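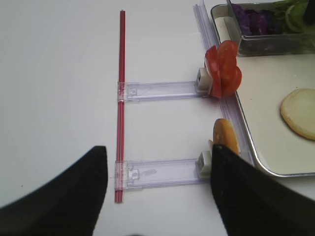 3.2 Sorting behaviour for small plastic items

Households in the Borow trial were given a printed guide, a kerbside bin with a yellow lid and a short questionnaire to fill in at the end of each fortnight. The guide dealt with bottles, tubs, trays and film. It said very little about small items, and most of the calls to the council's waste line during July were about these. Callers wanted to know what to do with bread tags, pen barrels, toy parts, curtain hooks and the clips that come with new shirts.

We therefore added a second part to the questionnaire. Each household was asked to name any small plastic item it had thrown out in the previous fortnight, to say which bin it went into and to give a reason if there was one. Of the 100 households enrolled, 70 returned this part. Answers were coded by material where the respondent gave enough detail, and otherwise by what the item had been used for.

Two patterns stood out. Items made from a single plastic were usually placed in the recycling, whatever their size, even though pieces below the screen size at the Drirent facility drop out with the broken glass and go to landfill. Items joined from several parts were treated much less evenly. Something like the piece in Figure 3, with clear arms clipped to a red rod and a white block at the end of each arm, might be pulled apart and split between bins in one home and put straight into general rubbish in the next. Respondents who took items apart often said that colour had guided them – clear plastic was widely believed to be recyclable and coloured plastic was not. The guide makes no such distinction.

Setiawan Street and Clovis Park, the two collection areas in the trial, did not differ much in this respect. Clovis Park has more flats and shared bins, and we had expected more general rubbish there. The share of small items sent to recycling was slightly higher in Clovis Park, but 8 of the returned forms from that area were hard to read and we do not place much weight on the gap.

Figure 3. Small assembly of clear and coloured plastic parts.

Reasons given for keeping items out of the recycling were mostly practical. People said the item was dirty, that it would fall through the truck, or that they were in a hurry. A smaller group kept small plastics in a jar or drawer for reuse, and these are left out of the disposal totals in Section 4.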